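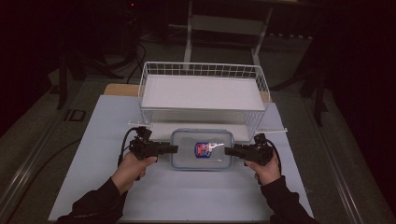

Dede Ametepe asks whether any machine can put leftovers away yet, start to finish, in a kitchen it has never been in. Short answer: no. Long answer follows, because the parts that work and the parts that don't are not the ones most people guess.

2/ Scope first. I mean general machines, arms with two-finger grippers that are supposed to do many chores. A dishwasher is an excellent robot by any sane measure and has been for decades. It gets to work in a sealed box with the dishes already loaded.

3/ I track one chore closely: lidded plastic food box, wire basket, get the box into the basket. It is dull. It also contains most of what makes kitchens hard, and you can run it all day without breaking anything expensive.

4/ Numbers from my own log for a policy trained on demonstrations. 182 attempts, same room, same basket, box starting somewhere on the table. 121 ended with the box flat on the basket floor and both jaws clear. I count nothing else as success. Leaning on the rim is a failure.

5/ That's two out of three. A person doing this for pay would be let go before lunch.

6/ Before anyone asks: yes, the demo reels show much better. A demo reel is a selection. Ask for the number of attempts, the definition of success, and who reset the table between runs. If the third answer is "a person, every time," put that person's hours in the cost.

7/ Where the failures come from, in order of how often I see them. First: depth on clear plastic. A depth sensor looking at a clear wall tends to report the table behind it, or nothing. The rim is usually the only edge you can trust.
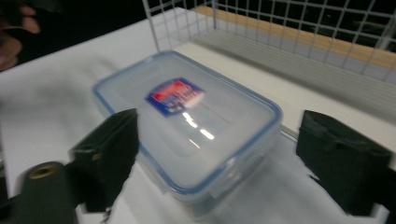
Clear box, pale blue rim, glare on the lid next to the label.

8/ Glare is the related problem. A bright streak on a glossy lid moves when the camera moves. The box doesn't. A network that has learned to use bright spots as landmarks will aim a little wrong, and a little wrong is enough to put a jaw tip on top of the lid.

9/ Labels help more than they should. Train with a sticker on the lid, peel it off, and watch the grasp angle wander. I'd call this the cheapest robustness test available. Very few papers report it.

10/ Second: force. Thin plastic walls bow inward when you squeeze the long sides. Squeeze the short ends and you have less bowing but a wider span, and many grippers don't open that far. Two hands, one on each side, solves the span and gives you a new problem.

11/ The new problem is that two arms holding one rigid object have to agree. If the left is ahead of the right by a few millimeters the box yaws, one pad slips, and the corner drops. People do this without thinking. Their wrists are soft. Most arms are stiff unless you pay for compliance or fake it in software.

12/ Third: the wire basket. Corners catch on grids. A person feels the catch, backs off, and tilts. The policy I log has no sense of touch beyond motor current, so it pushes. Usually the basket slides. Then the plan is aimed at where the basket was.

13/ Obed Gbeho replied that the fix is to bolt the basket down. Sure. On a shop floor that is exactly the right fix and I'd do it today. In someone's kitchen you don't get to bolt anything down.

14/ That is really the split between the two markets. Factories are allowed to change the world to suit the machine. Fixtures, opaque totes, fixed lights, one box size. Homes are not. Same arm, same gripper, very different job.

15/ Some shop-floor context. Elli Peltonen runs packing at Fondemel and let me post this: their fixed cell places 174 lidded tubs per shift on one line. Tubs are opaque, the tray has guide walls, and it faults rarely enough that one person watches several cells. No learning in it anywhere.

16/ They also tried a learned picker from Vovemar on the returns bench, where anything can show up in any pose. It got through 75 items in a shift and needed a human for the awkward ones. The bench still has a human. The picker is parked until August.

17/ I don't read that as a failure, by the way. The returns bench is the honest test. If a system is useful there, it's getting close to useful in a pantry.

18/ Delali Nartey asks about training data, and whether more of it just fixes all this. Partly. More demonstrations of the same box on the same table mostly buys you that box on that table. What moved my numbers was variety: lids of different stiffness, lights from different sides, the basket turned a bit each time.

19/ Failed grasps with a recovery are worth more than clean ones. Demonstrators hate recording them. They want to do it well. You have to ask for the fumble and the correction, and then keep it in the set when someone wants to clean up the data.

20/ Speed. My runs are slow, a good deal slower than a hand. I care less than most people do. A machine that puts the food away while you are out can take its time. One that needs you standing by can't.

21/ So what would I buy? For a shop floor with one container type: a fixed cell, now, no hesitation. For mixed returns: rent, measure, keep the staff. For a home: nothing with arms. The vacuum is fine.

22/ What would change my mind: an unedited day in a kitchen the vendor did not pick, clear containers included, with every attempt counted. I've asked Moschos for this twice. They sent a brochure.

23/ Ingegerd Berge wants the log format. Plain CSV: attempt, start pose, lid type, light, outcome, who touched the table. The last column is the one people leave out. I'll post the template when I've cleaned up the column names.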